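Sweeping up, and who will do it

My sister-in-law rang me in February to ask if she should wait before buying a new vacuum cleaner. She had watched a video in which a machine folded a towel, and she thought that in a year or so she could have something similar in her kitchen at Kemeys, doing the floors and the dishes as well. I told her to buy the vacuum cleaner. But her question stayed with me, and I promised to write down what I think.

I have worked with automatic machines for most of my life, first in packing lines and later in maintenance, and I am used to machines which do one thing very well. At Tramow, where I was for many years, we had a line that closed 500 cartons in an hour and it did not get tired. But when a carton fell from the belt, the line could not pick it up. A man had to come with his hands. And at the end of each shift, when the floor was covered with tape and torn card, it was again a man or a woman with a brush who made it clean. The carton line cost more than my house. The brush was from the market.

So when people ask me whether machines can do the chores yet, I like to speak about the brush and dustpan. It is a much better question than the towel, and I will try to explain why.

First, there are two tools, and they must work together. The pan has to lie flat on the floor, or the dust goes under it. The brush has to press, but only a little. If you press too hard the bristles bend and the dirt jumps over. We do all this without thinking, probably since we were 4 or 5 years old and our mother gave us the small brush to keep us quiet.

Second, the rubbish is never the same. Crumbs, hair, a bottle, a piece of card which is larger than the pan. A person looks at the card and decides at once to pick it up by hand or to fold it. For a machine this is three different jobs, and someone must teach it all of them, or give it enough experience to find its own way.

Third, the handles. They are made for our hands. They are round, smooth and long, and a smooth round thing likes to turn between two fingers. When you hold a brush you use your whole palm, and your thumb stops it from turning. With two fingers only, you must find another way to stop it. 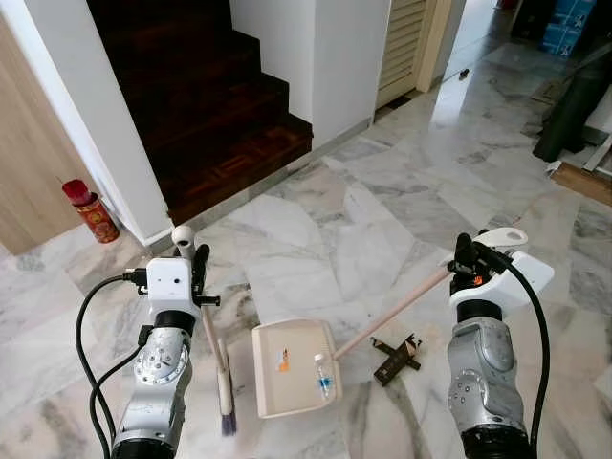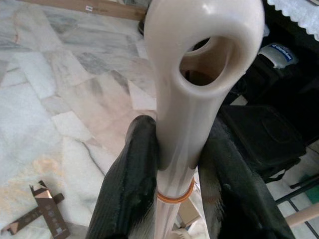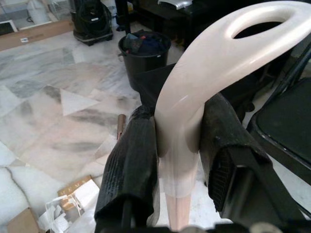

I have discussed this matter many times with Siwan Probert, who was my colleague at Tramow and now does the planning for a cleaning company in Pencombe. She is more hopeful than me. Her opinion is that I look too much at the hand and too little at the speed of change. She says that when we started working, nobody expected a machine to see what was in front of it, and now this is a normal thing which you can buy. She is right in this. I remember a sensor we had which became confused every afternoon when the sun came through the roof windows, and we had to hang a curtain over it.

But Siwan also knows what her cleaners really do in one shift. I asked her to tell me all the tasks for one staircase in one office building, and she needed a whole page. Move the mat. Look if somebody has left an umbrella. Sweep from the top down, and go into the corners with the small brush. If there is chewing gum, use the scraper. If there is a person coming down, wait and say good morning. A machine that can sweep has learned one line from this page. It is a difficult line, and I have much respect for the people who work on it, but the page is long.

There is one more point, about slowness. Many readers write to me that the robots in videos are so slow, and that they would finish the same work in a quarter of the time. I think this is not a fair complaint. My dishwasher is also slow. It needs three hours for something I could do in twenty minutes, and I would never give it back. If a robot needs the whole night to sweep my hall, I do not mind, I am asleep. What I do mind is if I have to prepare the hall for it, put the tools in its hands, stand beside it and afterwards sweep again what it has missed. Then I have two chores where before I had one.

In the workshop it is a little different. There, time has a price, but the floor is also more simple and you can decide where things stand. For this reason I believe that the sweeping of workshops will come before the sweeping of homes. A home is full of surprises. In our hall there are always shoes, the school bags of my grandchildren, and very often our dog Malla, who considers every brush to be her personal enemy. I would like to see the engineer who has put Malla in his plan.

What would make me change my mind? I have thought of a small test. Take the machine to a house it has never visited. Do not tidy up before. Spill a cup of dry rice on the kitchen floor, leave the brush and the pan in the cupboard where they live, and go out for a walk. If you come back and the rice is in the bin, and the brush is in the cupboard again, then I will telephone my sister-in-law myself. The last part, with the bin, is harder than people think. To carry a full pan across a room without tipping it is something my grandson still does not manage, and he has very good hands.

She bought the vacuum cleaner, by the way. It is a green one and she complains that the cable is too short.

Next time I will write about the second-hand drill press, as several of you have asked. I have the new belt now but I am still waiting for the pulley.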